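# Cold Hands, Small Lines

Cold-water paddleboarders talk a lot about boards and very little about leashes. The leash is the cheapest thing in the kit, and on the Girnoddale reservoir it is the piece most often left in the car. The club there began logging its outings in January, and by the end of the summer it had 3,932 entries from members and visitors. The column for "leash worn" is the one with the most blanks.

A fall into cold water takes your breath first. For the first minute or so you gasp, and your hands are still good. After that the fingers slow down, and swimming gets weak long before the body is cold all the way through. A board left loose in an 18-knot wind moves faster than most people can swim on a warm day. If it is tied to you, you only have to pull it back and climb on.

Where you attach it depends on the water. On flat, open water an ankle or calf leash is fine. On a river, or anywhere with current and things to snag on, it should go to a quick-release belt at the waist. An ankle leash caught on a branch in moving water can hold a paddler under, and reaching down to the ankle against the flow is very hard.

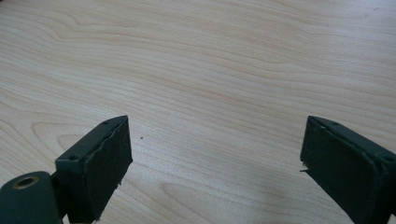

*Pale wood grain, close up.*

Vatell and Clellar both sell waist belts with a toggle release. The Vatell toggle is a large ball that can be found by feel through a thick glove. Clellar uses a flat tab, which lies closer to the belt and catches less on the deck when you climb back up. I have used both and prefer the ball. Doležal makes a coiled leash that fits either belt and stays out of the water while you paddle.

Whatever you buy, practice with it. Put on the gloves you will wear in winter, stand in waist-deep water, and pull the release ten times with each hand. Then do it with your eyes shut. If your life jacket covers the toggle, move the belt around until it doesn't.

Check the line too. Coils go stiff after a couple of seasons of sun, and the stitching at the cuff wears before the cord does. Look at the short string that ties the leash to the board — it takes the whole load, and people replace it with whatever is in the garage. Proper cord costs little.

Girnoddale's launch rules now ask for a life jacket and a leash from November 1, 2025, through the end of the cold season. Paddlers are also asked to stay within 300 yards of shore when the wind is blowing off the land. The sign is on the left of the ramp, next to the air pump.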